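# Broder specimen transport box: set-up and first collection

Section 2. Read before the courier's first visit. Supersedes the April sheet, bin that one.

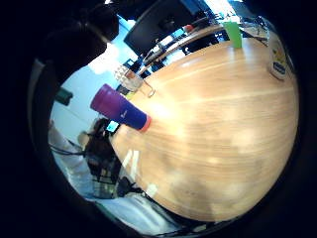

## 2.1 Before you start

You need:

- the box, both trays, the lid seal (in the small bag, easy to miss)
- two gel packs, already chilled overnight
- a roll of Pretmont labels, the narrow ones
- your practice number from the welcome letter
- request forms

No practice number yet? Stop. Ring the lab desk, extension 2293, and get one. Samples without a number go in the query pile and sit there.

## 2.2 Setting up the box

1. Wipe out the inside with the usual surface wipes. Let it dry.
2. Press the lid seal into the groove, starting at the hinge. Don't stretch it. If there's a gap at the end you stretched it, take it out and start again.
3. Put one gel pack in the bottom. Flat side up.
4. Lower tray in. It only goes one way round, notch to the hinge.
5. Second gel pack goes in the side pocket, not on top of the tubes.
6. Close the lid and check both catches click.
7. Write your practice number on the card in the lid window. Block capitals for any letters. Biro, no felt tip.

**Note:** older boxes have a Rustex catch on the left that needs a push down and then across. Feels broken, isn't.

**Caution:** gel packs straight from the freezer will spoil whole blood. Fridge only. If one has been frozen by mistake leave it out till soft all the way through, then back in the fridge.

## 2.3 Labelling

1. Label the tube at the time of taking. Not before, not in a batch at the end of surgery.
2. Full name, date of birth, date and time taken. All four or the lab sends it back.
3. Label runs lengthways, so the fill level can still be seen.
4. Same details on the form. Check one against the other, out loud if somone's there to listen.
5. Tube in bag, seal bag, form in the outer pocket. Never in with the tube.

Tissue pots: label the pot, not the lid. Lids get swapped.

Cervical samples: check the expiry on the vial first. Tighten till the two lines meet, no further.

## 2.4 Loading

1. Bloods in the lower tray, upright.
2. Swabs and urines in the upper tray.
3. Tissue pots in fixative do not go in this box at all. Use the white carrier, see section 4.
4. Don't go over 52 tubes. The lid will close on more but the seal won't hold.
5. Fill in the tally slip, tear off the top copy, keep the bottom one.

**Caution:** any leak, take everything out, gloves on, and follow your own spill procedure. Do not send the box. Ring 2293 for a spare.

## 2.5 Collection

1. Box at the agreed pick-up point by the cut-off time on your welcome letter. Courier won't wait.
2. Courier scans the lid card and gives you a Wang docket. Check the practice number on it is yours.
3. Staple docket to the bottom copy of the tally slip.
4. Take the empty box they leave. Check it for trays, they do go missing.

Missed the courier? Bloods for potassium can't be held over, they'll need taking again. For anything else ask the lab desk before you put it in the fridge, some tests don't like it.

**Note:** urgent samples don't go in the routine box. Red bag, ring first, separate pick-up.

## 2.6 If the docket doesn't scan

- Wipe the card window. Usually that.
- Still nothing: courier can key the number in by hand.
- Still nothing: paper docket from the pad in the lid, both parties sign, and tell the lab desk the same day so they can match it up at there end.

Replacement seals, cards and labels are on the stores form, section 6. Order code for the seal is 2000.

Sheet revised May 15, 2019.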